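Rovlow Residents' Group
Minutes, May meeting
Start 7.05pm, upstairs room at the Resach. Eleven present, four apologies. Quorate.

1. Last minutes
Agreed with one change. Item 6 should read "back gate", not "black gate". Signed.

2. Matters arising
Grit bin still not moved. Council have sent a second reference number, no date. Secretary to chase again.
Noticeboard key has turned up. Spare to be cut, keep receipt.
Dog bin on Guerreiro Lane being emptied twice a week now, much better. Thank you letter sent.

3. Money
Balance at end of month £400. In: subs, plus what was left in the tea tin. Out: room hire, printing, new padlock.
Hire of the room going up after the summer. Could we meet every other month over winter? Mixed feelings. Leave till next time.
Two households still to pay subs. Reminder through the door, friendly wording please.

4. Parking on Guerreiro Lane
Long discussion. School run the worst of it, cars across dropped kerbs and one on the verge most mornings. Suggestion of planters at the narrow end. Against: who waters them, and the bin lorry needs the width. Suggestion of white lines accross the drives. Residents can apply for these themselves but there is a fee and it differs by length.
Agreed: write to the school first, ask for a line in the newsletter. Chair to draft. Look at white lines again in the autumn if no change.
One objection to planters to be minuted. Minuted.

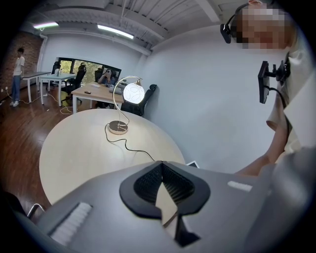

5. Summer social
Date still open, either end of June or second week of July. Green is free for both. Road closure form has to be in six weeks ahead so we need to decide by email before the next meeting.
Gazebos: have 2, one with a bent leg. Try to borrow another from the allotments.
Food as last year, bring a dish, label it, nuts to be marked clearly. No glass on the grass.
Music off by 9. Last year ran over and there were complaints, fair ones.
Raffle yes. Prizes to the secretary's porch, not the Resach, they have no room behind the bar.

6. Leaflets
Quote from Plidix for 335 copies, A5, both sides, one fold. Covers every letterbox plus a few over. Felt to be reasonable. Could be cheaper in black only but last lot looked grey and people binned them.
Agreed to go ahead in colour. Wording to be finished first, and somebody other than the writer to check the phone number this time.
Delivery: same rounds as before. Top end needs a new person, stairs at the flats are a lot with a full bag.

7. Footpath behind the garages
Brambles right over again, can't get a pushchair through. Landowner says it is the council, council says landowner. Map from the 1980s to be looked out and copied to both.
Meantime cut back on our side only. Bring own gloves. Loppers available.

8. AOB
Street light out by the postbox, reported.
Request for a book swap shelf. Liked, but where? Bus shelter too damp. Ideas to next meeting.
Parcels being left on walls. Not really ours to sort, but if you take one in, drop a note through.
Hedge at the corner, sight line bad when turning right. Owner will be asked nicely, no letter yet.

Actions
Secretary: grit bin, reminder for subs, footpath map
Chair: school letter, road closure form
All: social date by email, book shelf ideas

Closed 8.50pm. Next meeting same place, same time, agenda items to the secretery a week before please.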